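From: Hafiz Liem
To: Mandagi Letter Writers list
Date: Sep 9, 2020
Subject: Re: Keeping a correspondence log

Dear all,

Hoi-yan asked a good question last night and I have been composing a reply in my head ever since, so please forgive the length. I'll put my answers under her points.

Hoi-yan Tsao wrote:
> I have fallen hopelessly behind. I owe letters to 11 people and
> I can't remember who I have told what. Did I already tell my cousin
> about the roof? Does anyone keep a log of their letters, and if so,
> is it a notebook or cards or something on the computer? I would
> like something that doesn't feel like office work.

First of all, Hoi-yan, 11 is nothing to be ashamed of! I came back from my sister's in April to a whole shoebox of mail, and I answered the last of it in the middle of August. Every single person was kind about it. One of them had forgotten she'd written to me at all.

I have kept a log for eight years now and it has gone through a few lives. It started in the back of my address book, which filled up in no time. Then I tried a spreadsheet, and I'm sure it was a very nice spreadsheet, but I'd write my letters at the kitchen table and the computer was upstairs, and by the time I got up there I had forgotten what I meant to put down. So now it's a plain lined notebook, one page per person, and it lives right beside the stationery.
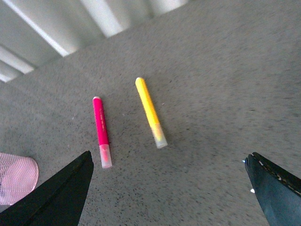 Each letter gets one line in my book: the date, whether it came in or went out, and five or six words on what was in it. "Roof, new puppy, asked about Dad's knee." It really needs no more than that. I do like a bit of color to tell the two directions apart when I'm flipping through in a hurry, and a pair of thin felt-tips like the pink and the yellow one up there will do the job nicely. Pink for letters in, because I want those to jump out at me, and yellow for letters out. If the last line on a page is pink, I owe that person a letter. I underline in the yellow and never write in it, as my eyes are not what they were.

> And do you copy out your own letters before you mail them? My aunt
> always did, but she had more patience than I have.

I used to copy the important ones by hand, and I admired myself for it very much, and then I stopped. Lately I only jot down any question I've asked. 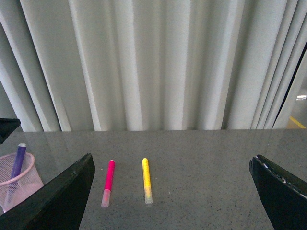 The questions are what go missing, you see. I once asked an old neighbor how her mother had made a certain plum cake, and her answer took so long to come that when it did, two full pages of it, I had no idea why she was telling me about plums. I'm still a little embarrassed. So there's a "Q" in the margin now whenever I have asked something, and I cross it off when the answer arrives.

> Last thing, what do you do with the letters themselves?

They stay in their envelopes, bundled by person, with a ribbon or a bit of kitchen string. 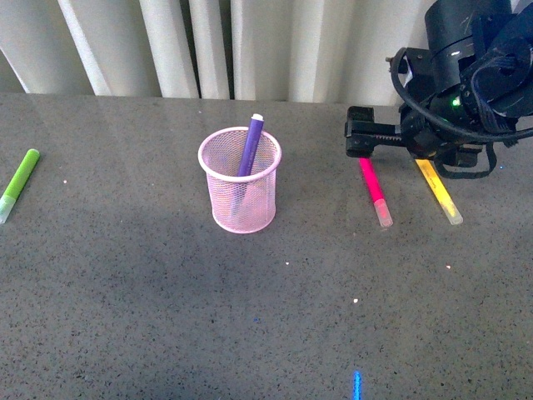 I write the date received on the back flap in pencil, as postmarks have become so faint that I can't trust them. At last count I had 387 letters, and my wife has asked, very gently, whether that number is going to stop somewhere. I told her I would think about it.

If anybody keeps theirs by year instead of by person, I'd love to hear how you find anything – I tried it for one winter and gave up. And Hoi-yan, write to your cousin first, and tell her about the roof again. She won't mind.

Warmly,
Hafiz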